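Kitchen robot passes every test, forgets where its finger ends

Terkham has paused its kitchen manipulation trials after a fault that managed to do no damage to anything except a spreadsheet. The company told customers in June 2019 that 187 runs of its simulated tabletop test had been scored as successes when the arm had not picked up anything at all.

The test is simple enough on paper. An arm is given a cluttered table with food, dishes and an open box, and is told to move one item to another place. Terkham runs it in software first, on a simulator licensed from Enau, before any real arm gets near a real plate. A batch is 1,000 runs and takes one night. Of the batch in question, more than 900 came back green, the best result the team had ever posted, and it went into a customer newsletter before breakfast.

The trouble started when an engineer at Drudetti, which buys the arm for its commercial kitchens, asked to see the runs instead of the score. In a good many of them the croissant never left the cutting board. The gripper came in over the table, stayed there with nothing in it, and was congratulated by the software. 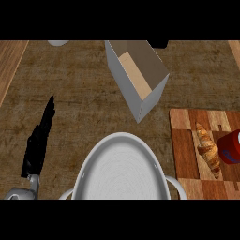
Page last changed: June 2019

Terkham's explanation runs to four pages and comes down to one number in a settings file. An update had made the gripper finger longer in the part of the program that checks for contact, but left it alone in the part that draws the arm. As far as the scoring was concerned, the finger extended well past its own tip and was touching things it was nowhere near. Touching the croissant and then touching the destination, in that order, counted as a delivery. One run got full marks for a transfer that lasted less than a second, a pace most pastry chefs would envy.

The same error had a less funny side. The contact check is also what tells the arm to stop when it meets something it shouldn't. With the finger's length wrong, some runs stopped dead in open air, and others were recorded as safe stops although the arm had never been close to an obstacle. Those stops had been listed in the newsletter as evidence of caution.

Drudetti has put off the delivery it was expecting and says its kitchens will go on using people for now – people being, in its words, "well calibrated for bread." Terkham says the fault was confined to the simulator and that no arm in the field received the bad file. It has asked the Krishnan test lab to look at that claim, and the lab's report is due in December.

Meanwhile the scoring has been rewritten. A run now counts only if the item ends up where it was supposed to go, a condition that several customers were under the impression already applied. Terkham has rerun the batch with the corrected file and has not yet published the new score. The newsletter with the old one was still on its site when we checked.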